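Sorting Out the Back Rooms at Wuvville
Student project report, Interior Planning II
Bukola Omoregie and Maj-Britt Westerberg
October 3, 2022

What we set out to do

Our project was to take a set of connecting rooms at the Wuvville workshop and work out how people could find and put back shared supplies without having to ask. We both use the building a lot, so we came in with plenty of opinions already! The course gave us a budget of $200 and all of September, and we used nearly every bit of both.

We started by walking through and watching. For the first week we didn't move a single thing. Maj-Britt drew the floor plan and Bukola kept a log of everything people went looking for: tape, clamps, spare cables, the good scissors. We wrote down 103 searches, and it was great fun to see the patterns show up on paper. Most people checked the same two spots first, gave up, and then wandered from room to room opening doors.

What we learned from the log

The big surprise for us was how much people rely on what they can see as they walk. Hardly anyone read the old list taped up by the sink. They looked ahead through whatever door was open and went toward the first shelf they noticed. If it held nothing useful, they turned around.

So we made a rule for ourselves that the things people want most should sit on open shelves, and the things they want once a month can go behind a door. We borrowed the zone idea from an older student project at Indville, where the supplies were split up by how often they get used. Theirs had 7 zones. We tried the same number, got lost in our own system, and cut it down to four.

Labels came next. We made two sets, one in big plain letters and one with small drawings. Maj-Britt's drawings were so good that we ended up putting both on the same card. We printed 200 cards, which was way too many, but the leftovers are in the Pešek drawer if anyone wants them.

The view through the door
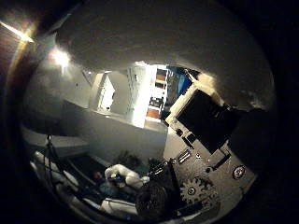
Sightlines turned out to be our favorite part of the whole project, and the part we argued over the longest. Bukola wanted to plan each room by itself, while Maj-Britt kept saying that the rooms only make sense as a string. We think she was right. From the dimmer side you look over the white partition and through the doorway into a room that is far brighter, and the tall shelving with the orange-brown shelves stands out nicely against all that white. We put the everyday supplies on our plan for those shelves, at the heights you notice first, and gave the slow-moving stuff to closed storage. We also marked the ledge on the partition as a "keep clear" spot, so it doesn't become everyone's parking place for half-finished jobs.

Trying it out

We asked classmates from the Gendero group to find items using our plan and the label cards. They did much better than we had hoped, and one of them found the clamps before Bukola had finished reading out the question. The hardest item was the spare cables. People split evenly between "tools" and "electrical," and we still don't agree on it ourselves. For now the plan lists them under electrical, with a card under tools that points the way.

What we would do next

We would love to work on the lighting, which we left out completely because of the budget. A better lamp on the dim side would be our first test. We'd also like to repeat the search log in the spring with people who have never been in the building, using the same log sheet so the numbers can be compared. The blank sheet and the floor plan are in the course folder, and Maj-Britt has the original drawings for the cards.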